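Applies to Word 2016 and later, and to LibreOffice Writer where noted.

# Printing a numbered set of handouts from one master file

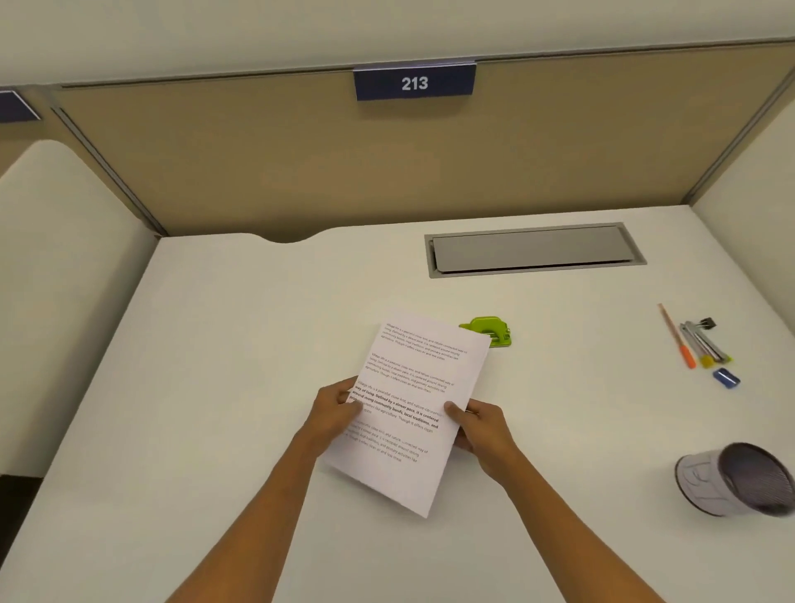

The method uses a master file for the text, a data file for the parts that change, and a merge step that joins the two. It suits any short handout where most of the wording is fixed and only a name, a group or a copy number differs. For fewer than 7 copies, typing the changes by hand is quicker.

## Before you start

You need:

- the handout text, proofread and final
- a spreadsheet program
- a printer that can collate

Do not start the merge while the text is still being edited. Changes made to merged output are lost the next time the merge is run.

## 1. Set up the master file

1. Open a blank document and set the paper size to A4. Check this under **Layout > Size**, as templates from North America default to Letter.
2. Set all four margins to 2 cm.
3. Paste the text with **Paste Special > Unformatted Text**.
4. Apply the Normal style to the body. Set spacing after each paragraph to 6 pt and delete any blank lines used as gaps.
5. Save as `handout-master.docx`.

In Writer, the equivalent of Normal is Default Paragraph Style.

## 2. Build the data file

Put the field names in row 1 and one copy per row below it. Avoid spaces in field names.

| CopyNo | Reader | Group |
|---|---|---|
| 001 | Margit Løken | Vornell |
| 002 | Dimas Liem | Vornell |
| 003 | Socorro Palomino | Gilley |

Format the CopyNo column as text before typing in it. If it is left as General, the leading zeros are dropped and 001 prints as 1.

Names with accented or non-English letters (Løken, Þorgeirsson) come through correctly from an .xlsx file. From a .csv file they will only do so if it was saved as UTF-8.

## 3. Insert the fields

1. In the master, choose **Mailings > Select Recipients > Use an Existing List** and pick the spreadsheet.
2. Put the cursor in the footer.
3. Insert CopyNo, then a tab, then Reader.
4. Press **Preview Results** and step through the first few records.

Check the longest name in the list as well. If it wraps, the footer grows and may push the last line of the body on to a second page.

## 4. Merge and print

Merge to a new document first. Sending the merge straight to the printer gives no chance to check it.

Each record starts a new section, so page numbers run on unless they are reset. Open **Format Page Numbers** in the master and set **Start at** to 1.

For sets longer than 100 copies, print in batches. Sections are addressed by number: `s1-s50` prints the first fifty records. A plain page range will not work here, as page 1 now occurs once in every section.

## Faults

**The same record prints every time.** The master was printed in preview mode. Go back and use **Finish & Merge**.

**Field names print in place of data.** Field codes are switched on. Press Alt+F9.

**Blank pages between copies.** There is an empty paragraph or a manual page break at the end of the master. Turn on formatting marks and delete it.

**The spreadsheet will not open.** It is probably still open elsewhere. Close it and select it again.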